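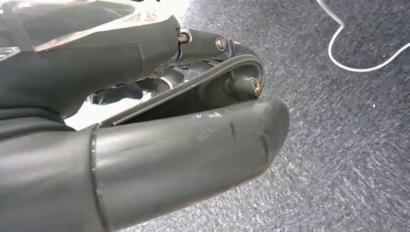 The Lower Finger

The parts office at Nundbridge had employed a goods checker on each shift since it opened. In October the post was written out of the staffing plan and replaced with a post called attendant, at the same grade, with a shorter job sheet. She applied for it and got it.

The job sheet listed 44 tasks. She had written the old one herself, years earlier, and it had run to 201 lines, most of them to do with packaging. Hinrichs, who supplied the arm, had asked for a copy during the survey and kept it for ten weeks. When it came back someone had marked in green the lines the arm would take over. A line near the end, on how to tell a resealed bag from a new one by the feel of the fold, had been left unmarked. It had not gone into the new sheet either.

Her first duty each morning was the grip check. She opened the inspection view at ten past six, looked at the fingers and entered a grade for each. Grade one meant no marks. Grade two meant marks that did not affect the hold. Grade three meant that the covering was to be changed and the arm stood down until it was.

She entered a two for the lower finger. The comment box was optional and took a single line. She wrote: scuffs near tip, darker than I would like. The system accepted the grade and closed the comment.

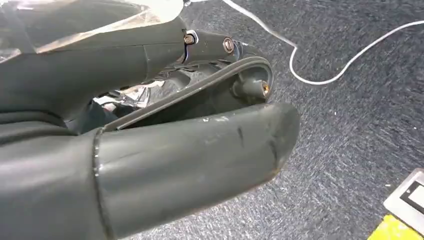

Lower finger, grade 2. Screws present.

At Clellatlow, the sister site, the attendants had stopped using the comment box. They told her so on the shared call. The comments went to a folder at Skirnell, where the maintenance contract was held, and the folder was read when a grade three came in and at no other time. The Clellatlow attendants graded from memory and had the check done before the kettle boiled.

She went on writing the comments. She had been a checker for a long time and her hands were not used to being idle — on the second shift she had caught herself folding and unfolding the corner of a delivery note, feeling for the crease.

In the afternoon the supervisor asked whether she was finding enough to do. She said the arm was holding well. He said he had meant her. She said she would like line 187 put back, the one about the fold, and he asked her to send it to him in writing, with a time estimate.

She put down four seconds per bag. Then she went back to the screen and read the morning's grades through once more before signing them off.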